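Home | About us | Visits | Gallery | Contact

Open day at the Kendine workshop, Flulthorpe

Reading time: 2 minutes

On 08/08/2021 we opened our doors to the neighbours, and 104 people came to see how we teach a robot arm to use simple things of the house and the factory. It was a Sunday, so many families came with children. Thank you to everybody, also to those who had to wait on the stairs.

Haruto Nomura opened the day with a short talk. He explained that we try almost every task first in the simulator and only later on the real arm. A mistake in the simulator costs us some minutes - a mistake on the real arm can cost us a new finger. The visitors liked this part more than we had expected, and the questions went on until the tea was cold.

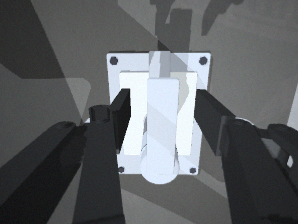 After the talk Kaede Yagi showed the handle task on the big screen. The handle is white and stands on a white block, with a square plate behind it, and the two black fingers must come to it from both sides. She stopped the program before the fingers closed, so that people could see how much space is left. One boy asked why the robot does not simply pull. Kaede answered that it must first know where the handle is, and this took us since January.

Her sister Hinata kept the list for the people who wanted to give commands to the simulated arm. Every person had 300 seconds. The youngest ones were very brave with the buttons, the fathers a little less.

In the afternoon Maarja Navickas spoke about the tests we do together with the team in Marsden. She had 245 trial runs to talk about and chose only the bad ones, which made a very good hour. Katsuhiko Kubo translated for the guests from Japan.

If you have left a blue umbrella or a child's cardigan, both are at the reception. We keep them until you come.

Contact: Kendine, Flulthorpe | © 2021 Kendine | Back to top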